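The Yellow Shirt

A short story

My mother did not want to go to the open day. She said that she had folded clothes for her whole life and she did not need to travel 50 minutes by bus to see other people do it. But she put on her good shoes before I had even finished my coffee, so I understood that we were going.
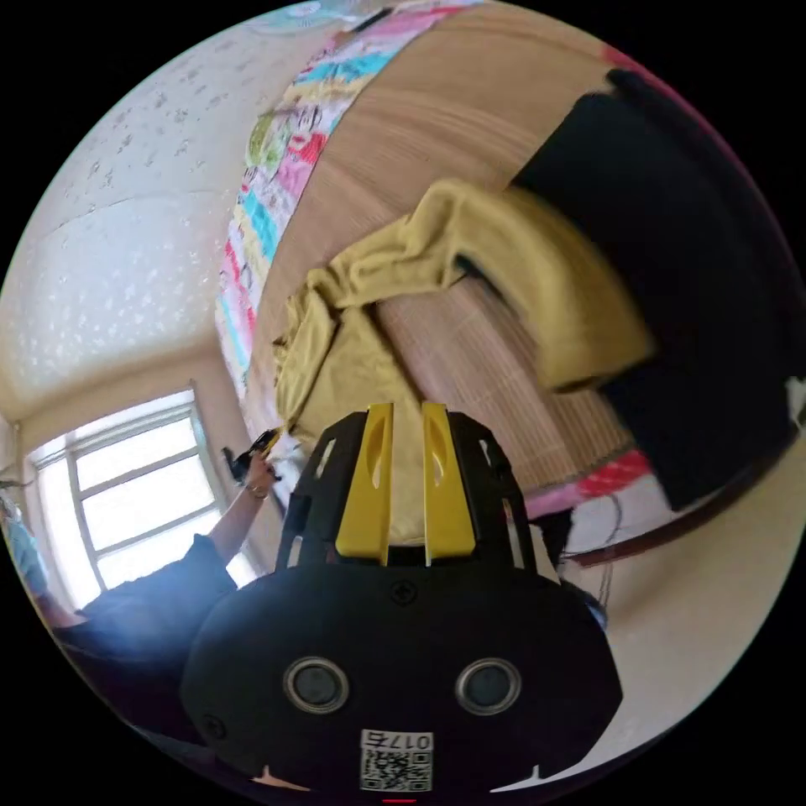
Fiction | From the readers of the Mamport Evening Pages

The bus to Cruzado leaves from behind the fish market, and in December it is always full. My mother got a seat and I stood next to her and held the bag. In the bag there were two oranges, an umbrella, and the letter from the company. The letter said that Netach was opening its doors to the families of new employees, and that visitors would see "the work at hand." My mother had read this letter more times than I had.

"At hand," she said. "What other kind of work is there?"

I told her it was only an expression.

I was going to begin the job in January. For five years I had worked in the laundry of the Hotel Amier, in the basement, where my mother worked before me. Then the hotel sent its sheets to a big plant outside the city, and the basement was closed. I found the new job by an advertisement. It said: patient people wanted, good hands, no experience with machines needed. I have good hands. I was not so sure about the patience, but I wrote that I had it.

I think my mother expected a factory. I expected one too, with a gate and a man who gives you a paper badge. The address was an ordinary building with bicycles in the entrance, and the room they brought us to was a bedroom. There was a bed with a woven mat on it, and at the edges of the mat came out a sheet with so many colors that my mother stopped at the door.

"Somebody sleeps here?" she asked.

The guide said that the robots would have to work in homes one day, so the people who teach them must practice on real beds. She was a young woman with a cold, and she turned away politely every time she had to sneeze. She explained that there was no robot in the room today. There was the tool, which a person holds in the fist, one for the right hand and one for the left. It had two yellow fingers, and they opened and closed. The person does the housework with these fingers, and the robot learns later from what was recorded.

"Later," my mother repeated. "So the robot is late for work."

The guide laughed, but I was ashamed, because I wanted them to like us. There were other visitors with us, a couple with a sleepy child and an old man who wrote everything in a small notebook, and they all laughed too. The operator in the dark jacket did not laugh. He was already standing at the bed and he looked at the clothes the way a person looks at a chessboard.

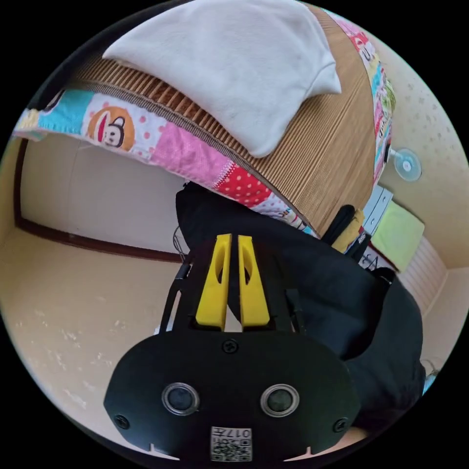 We were asked to stay near the door and not to talk while he worked. It is difficult to explain how slow it was. At the hotel I could fold a shirt in the time you need to say good morning. I did not think about it, my hands knew where the shoulders were. The operator had to go down with the yellow fingers, open them, close them on a little bit of cloth, and then lift it to see if he had one layer or two. When he had two, he opened the fingers and began again. He did not sigh and he did not hurry. The child sat down on the floor.

My mother bent her head to one side, then to the other. I know this movement. When I was learning to iron she stood behind me like this for many weeks, and I could feel on my neck each thing I did wrong.

The shirt was yellow, the dark yellow of the mustard that they sell in jars. My father had a sweater of almost the same color. He wore it when he repaired the boat, and later when there was no boat and he only sat on the step. After he died my mother washed it and folded it, and put it on the high shelf, and since then she takes it down each spring, unfolds it, and folds it again. I have never asked her about it. I looked at her when the operator took the sleeve, to see if she was thinking about the sweater, but her face was only a professional face.

"He is pulling from the wrong place," she whispered.

"Mother, please."

"The sleeve. If he pulls at the end, the shoulder goes with it."

She whispers like other people talk. The operator stopped. He held his hands in the air with the tools in them, and he turned to the guide, and the guide turned to us with her handkerchief. I thought: now I have lost the job before I had it.

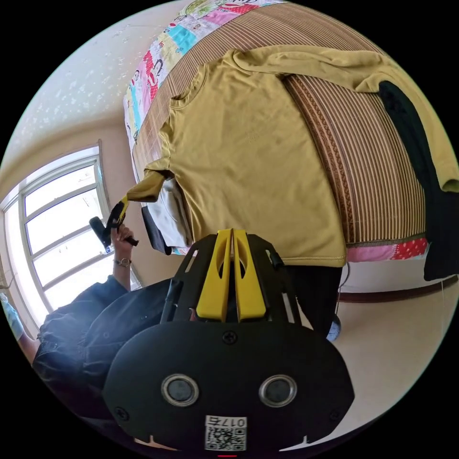
"Which place is the right one?" the operator asked.

It was the first time I heard his voice. He had an accent, from the north, I think, and he asked it seriously. My mother looked at me as if I had asked it. Then she gave me her coat.

She went to the bed and with her own two hands she showed him. She put one hand flat on the chest of the shirt so it could not travel, and with the other she took the sleeve above the elbow, and she laid it across. She did it twice, the second time more slowly. Then she shook the shirt out and stepped back, and told him that it was his turn.

He tried. With a tool you cannot put a hand flat on anything. He used the closed fingers of one gripper to press down the chest, and the other one to take the sleeve, and the first time it slipped. My mother made a small sound with her tongue. The second time it went over, not straight, but it went over.

"Better," she said. For my mother this is a very big word. I heard it perhaps three times when I was a child.

The guide asked if she would like to try the grippers herself. I was sure she would say no, but she already had her sleeves pushed up. They put the tools in her hands and she complained that they were heavy, and that there was no feeling in them, it was like working in the gloves for the oven. She caught the shirt by the collar and dropped it. She caught the mat instead of the shirt. The old man stopped writing. I wanted very much to help her and I did not know how, because I had never held such a thing either.

"How many times do you do this?" she asked the operator, and she did not look up.

"100 in a day, if it goes well."

"And it learns after 100?"

"No," he said. "Maybe after 500. Maybe it needs more. They tell us afterward."

She thought about this while the yellow fingers opened and closed on nothing. I believe she was counting hotel shirts, all the collars of all those men who came to Amier for one night and left before breakfast. Nobody recorded any of it.

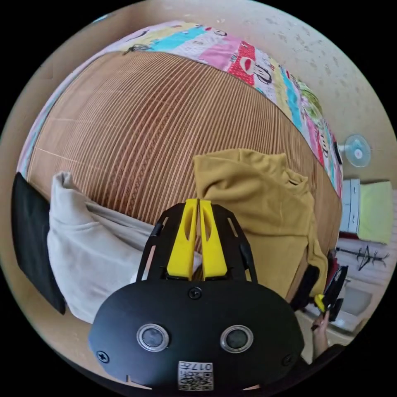
At four o'clock there was tea in the kitchen, from a big metal pot, and dry cookies. The couple wanted to know about the salary and the guide answered in a low voice. The child slept against the refrigerator. I found the operator at the sink, where he was holding his wrist under the cold water, and I asked him if it hurt.

"In the first month," he said. "Then you find how to stand." He dried his hand on his trousers. "Your mother was a teacher?"

"Laundry," I said.

He nodded as if this was the same answer.

When I went back to look for her she was alone in the bedroom. The tools had been put away somewhere, and she had the shirt in front of her on the mat. She folded it in her usual way, the sleeves first, then the sides, then up from the bottom, and at the end she passed the side of her hand over it, which does nothing for the cloth. I know this because I tried it many times with it and without it. Then she looked at it for a moment and she opened it all again, and threw it back on the bed in a heap, with one arm hanging down.

"They will need it like that in the morning," she said.

I gave her the coat. It was dark outside and we had missed the bus with the seats, so we waited for the next one under the roof of a pharmacy, and ate the oranges. She asked me if they would give me a chair for the breaks. I said I had not asked. She told me to ask it on the first day, not on the second, on the second day it is already a complaint.

The bus came. Somewhere after the bridge she took my right hand from my knee and turned it over, and pressed with her thumb at the place where the wrist begins.

"You will hold it from here," she said. "Not from the fingers. He holds it from the fingers, that is why it hurts him."

Then she gave me my hand back and looked for her ticket, because the inspector had come on at Mamport Road.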